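I think more hobby builders should spend time in a simulator before they cut a single bracket, and I'll happily argue about it with anyone at the Jatcombe workshop on a Sunday (somebody always wants to argue!).

My gripper project is called Pudum, and it has two fingers and a long history of crushing things. For the first version I went straight to hardware. I spent around 500 dollars on motors and parts, and I had a drawer of bent linkages to show for it. The second version I've been running in simulation first, and I'm having way more fun - I can change a finger joint over coffee and try it again before the toast is done.

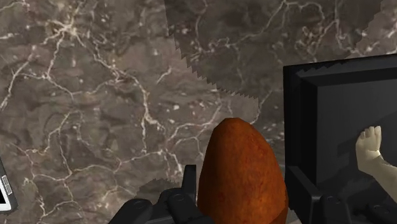 So does time in the simulator replace time at the bench? It cuts down the bench time, but you still need real parts, because cheap gears have slop and cables snag in ways the model leaves out.

The old hands say you only learn by breaking stuff, and I get it, I really do. But breaking stuff costs money, and plenty of people quit after their third dead motor. I'd rather keep them around! Friction is still a headache, I'll admit. I've changed my numbers for it so many times that I keep them on a sticky note, and I'm ordering new rubber pads in August to see which ones hold up.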